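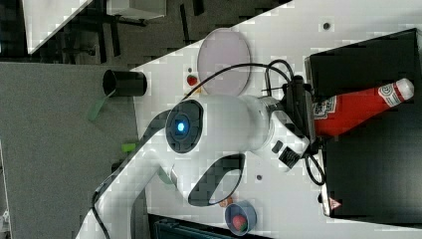

The group at Stuvholm spent most of last winter trying to find out how few demonstrations a robot arm needs before it can handle a household item it has never touched. The answer, for their setup, was 25.

"We started with 500 per task, the way we'd always done it," says the engineer who ran the trials. "Then we cut the number until things broke."

The method, which the team calls Prelis, trains first on a mixed pool of tabletop tasks with bowls, plates, bottles and toy food. A new item then gets a short set of demonstrations recorded by a person guiding the arm. What changed from earlier work is how those are picked. The software asks for another demonstration only from starting positions where its own predictions disagree.

"Before, people would record the same easy grasp over and over," she says. "You end up with a lot of data about nothing."

Across 430 test runs, the arm trained on 25 chosen demonstrations did as well as one trained on the full set for picking and placing. It did worse on anything that had to be stood upright afterward. Bottles were the hardest -- they roll, and a small error in the wrist angle shows up late.

"I wouldn't call that solved," she says. "We tried 3 different ways of weighting the last part of the motion and none of them helped much."

The table is left cluttered on purpose. An earlier version was tested on a cleared surface and lost much of its accuracy when other objects were put back. Sollex, a small company that packs mixed grocery orders, had asked for the change after seeing the first results.

A comparison with the Ristić planner, which uses no demonstrations at all, is still being written up. She expects the planner to win on speed.

The code will be released in May. The recordings will take longer, as the labels for the early sessions have to be redone by hand.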